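Fornent Opens Family Play Room and Toy Lending Shelf at Prusano Branch

FORNENT, June – The Fornent Public Library will open a play room for children under six at its Prusano Street branch this month, together with a lending shelf that lets families borrow toys and games on a regular library card. The room opens to the public on Wednesday at 9:30 a.m.

The play room takes over the former periodicals area on the ground floor. Newspapers and magazines have moved upstairs next to the public computers, where they will stay. The new room has its own door to the side garden, a stroller parking area and a family restroom with a changing table.

Families can use the room during all open hours without signing up. Group visits from child care centers and preschools need to be booked ahead at the branch desk and are limited to 30 children at a time. An adult must stay with each family group.

The lending shelf starts with 366 items. These include pretend food and kitchen sets, wooden blocks, floor puzzles, hand puppets, simple board games and a small number of ride-on toys. Each card holder may borrow 2 items at a time for three weeks. Items can be renewed once unless another family has asked for them. There are no late fees, in line with the policy already in place for children's books.

"Parents have been asking us for this at story time for years," said Justinas Ramanauskas, manager of the Prusano Street branch. "Toys cost money and take up space, and a lot of children are done with them in a month. We already know how to lend things and get them back, so this was a fairly small step for us."

The library surveyed families at its three branches last winter. Of the 153 who answered, most said they would visit more often if there were a place where younger children could play and make noise. Pretend food and building toys were the most requested items for the lending shelf, followed by puzzles.

Toys are checked and cleaned by staff each time they come back. Sets are lent in clear zippered bags with a card listing the contents. If a piece goes missing, families are asked to tell the desk so that the card can be updated. The library does not charge for single lost pieces. Damaged toys can be returned in the usual way and should be handed to a staff member instead of being placed in the outdoor book drop, which is too small for most of the bags.

The renovation was designed by Sestanach, a local architecture office, and carried out by Tamiru Builders over the spring. Work included new flooring, lower windowsills and sound-absorbing ceiling panels. The reading room on the other side of the wall has been kept as a quiet area. The cost was covered by the library's building fund and a gift from the Friends of the Fornent Library.

Opening day will include story time at 10 a.m., a puppet show at 11 a.m. and a tour of the lending shelf at 2 p.m. Staff will be on hand all day to issue new cards. Anyone who lives, works or goes to school in Fornent can get a card free of charge by showing a photo ID and proof of address, workplace or school. Children may have their own card at any age with a parent's signature.

The library is accepting donations of used toys in good condition for the lending shelf. Donors are asked to bring complete sets only. The library cannot take stuffed animals, battery-powered toys or car seats. Donations may be dropped off at the Prusano Street desk during open hours.

Street parking near the branch is limited to two hours. Additional parking is available behind the post office, and the crosstown bus stops across from the main entrance.

Media contact:
Justinas Ramanauskas
Branch Manager, Prusano Street
Fornent Public Library

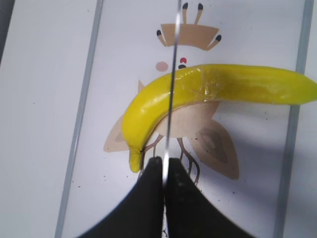

A yellow toy banana. Pretend food was among the items families requested most.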